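Search the guide... Go

4. Setting up a clutter run

Okay, so you've got the arm bolted down and the overhead camera talking to the laptop (if not, go back to section 3, I'll wait). This part covers how we lay out the play food and run the pick-and-place trials that go into the Zudeck results. I wrote the first version of it with Valentin Perrin, and we've both set this up wrong plenty of times!

1. Clear the table and wipe it down.
2. Start the Rorell planner and load the scene list. There are 299 layouts in it, and each one is just a rough sketch of what goes where.
3. Put the big stuff down first: plates, bowls, the colander. Then the food. Don't line things up nicely. The method learns from mess, and I have a bad habit of tidying.
4. Take a start picture and check that the planner has put a label on every object. If it has missed one, nudge that thing a little and try again.
5. Keep the stop button where your hand can find it without looking.

CAUTION: Hands off the table once you press Run. The arm moves faster than you'd think between grasps, and it has no idea you're there.
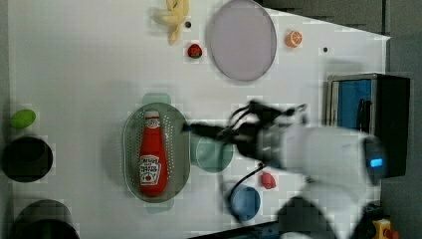
6. Type in the instruction, in plain words, the way you'd say it to a kid helping in the kitchen. "Put the lime in the bowl" is great. Long fussy sentences are a separate test (section 7), so save them.
7. Press Run and let it go for up to 20 seconds. If the gripper is still hunting after that, call it a miss and press Home.
8. Score the trial right away. We use a hit, a miss or a "sort of", and yes, "sort of" is a real button. Use it when the right object moved but ended up in the wrong place.
9. Do 10 trials per layout, then switch.

Note: round things roll. If one goes off the table during a trial, that's a miss, even if the grasp looked lovely.

Note: leave the cable some slack at the wrist. I had mine too tight all through April and kept blaming the Duketti controller for jerky reaches (sorry, Duketti).

By the time we froze the numbers we had 2,763 scored trials. The thing that helped most was letting the planner look again halfway through a reach and change its mind. You can switch that off under Options > Second look, and please do run a batch both ways, so your results can sit next to ours.

4 comments | 11 shares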